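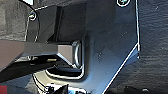

10/18/22

Spent most of the day on the self-mask for the wrist camera in Tak. The housing plate takes up most of the middle and right of the view, and the segmenter kept proposing it as a graspable surface. The old mask was a hand-drawn polygon from June and it only covered the plate. It ignored the finger and the slot at its tip, where the metal throws bright highlights. Those highlights were coming through as small high-confidence blobs, and the planner dutifully tried to reach for one of them in simulation.

Replaced the polygon with a mask rendered from the gripper model at the current finger width, then dilated by 7 pixels. Rendering takes longer than I would like, so I cache one mask per width step, 70 in all, and pick the nearest. Memory is not a concern. The long diagonal edge of the plate now lines up well enough that I stopped checking it by eye. The finger tip is still a bit out at the closed end. I suspect the width reading and not the model, but have not proved it.

Also found that Pelton was applying the lens correction after the mask and not before. This explains the thin sliver along the plate edge that I spent two evenings blaming on exposure. Swapped the order, added a test, renamed the function so that the order is in the name.

Ran the 800 saved views from Umerine through it again. False proposals on our own hardware are down to 99. Most of what is left comes from reflections on the polished rims, which spill past the mask when the light is low and to the side. I could dilate further, but then we lose real objects close to the finger, and those are the ones that matter for the last part of the approach. Better to pass the masked pixels to the planner as unknown – at present it treats them as free space, which is wrong in any case.

Benjamín Troncoso wants the same code in the Skilitz branch. Told him to wait until the unknown label is in. He has a different finger there and will need his own width steps. The config loader still accepts a missing width table without complaint and falls back to zero, so that wants fixing first.

Left the full replay running with logging on. Next: the width offset at closed, then the loader.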